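The woman behind Gundumo, a one-room sourdough bakery outside Ballarat, started baking for neighbours in May, and by spring she was turning out 400 loaves a week!

"I'd be up at 5 with flour in my hair and loving every minute," she says, pouring us both another cuppa. Her rye starter is 11 years old and lives in a jar beside the kettle.

The colour of the crust is what she talks about most (and fair enough, it's gorgeous).
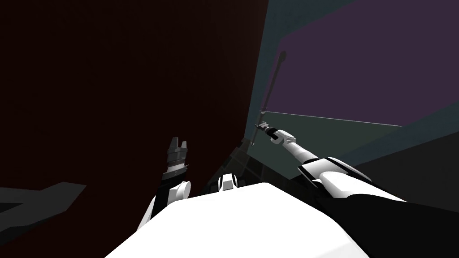 "People pull it out too early," she says. "Give it another 12 minutes. Go dark, be brave!" She's trying a fig and walnut loaf next.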